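Speaker notes: Folding the awkward things
Clastow community hall, August session, 15 minutes plus questions

Opening (2 minutes, don't rush it)

Hello everyone, lovely to see you, and thank you to Darlene Lemieux for asking me back. Last time I did shirts and ran over horribly, so there's a clock in front of me this time and you're all allowed to point at it!

Ask: who folds their joggers, and who just rolls them up and hopes? Wait for hands. (At Viseck nearly everyone was a roller. I'm a reformed roller myself.)

Why joggers are a pain

Jeans more or less fold themselves, they've got stiff seams and they stay where you put them. Joggers are soft all over with elastic at the top, so the waist pulls itself in and the legs are wider than you expect, and then you've got cuffs that bunch up and make one end fatter than the other. Stack four pairs and the pile leans. Mine used to slide off the shelf every time I opened the wardrobe.

Hold up my old grey pair here. Pass them round if people want a feel of the waistband.

Where to fold

I'm a great believer in folding on something big and soft. People tell me you need a table, and a table's fine if yours is clear, mine never is. A bed does nicely, blanket and all. A thick blanket grips the cloth a bit, so the first leg stays put while you're fussing with the second. The one thing I'd say is don't do black on black, you'll lose the edges completely. Something pale or with a good bold pattern under dark clothes and you can see what you're doing straight away.

The fold itself (demo, slowly, twice)

Lay them out and find the waistband first. Smooth from the waist down to the cuffs with the flat of your hand. One leg over the other, tuck the crotch point in so you've got a straight side, then cuffs up to the waist, and in half again. If they've got a print on the leg, decide now whether you want it showing. I do, it saves digging about for the right pair.

Slides up now. Leave them up while I do the second go.

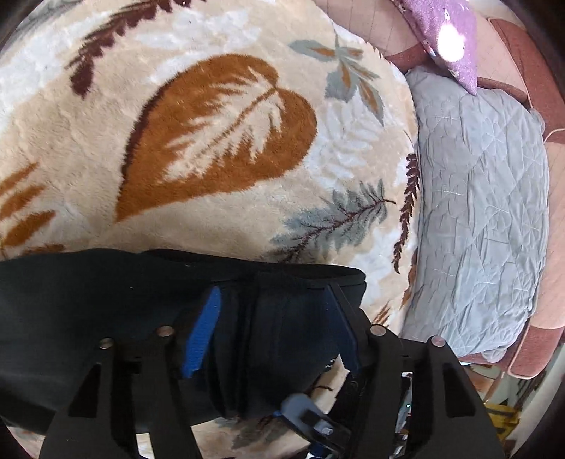 Black cloth bunched up on the leafy blanket, and next the joggers laid flat with the yellow print near one hem.

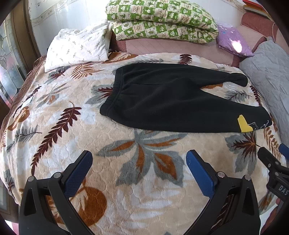 Questions I usually get

Do you iron them first? No, life's too short. Hands will do.

What about drawstrings? Tuck them inside before you start.

Rolling for a suitcase? Yes, go on then, rolling is fine for a suitcase.

Hand out the sheets (200 printed, leave the spares by the door) and remind people the cups go back to the kitchen. Next month is fitted sheets, bring your own if you're brave.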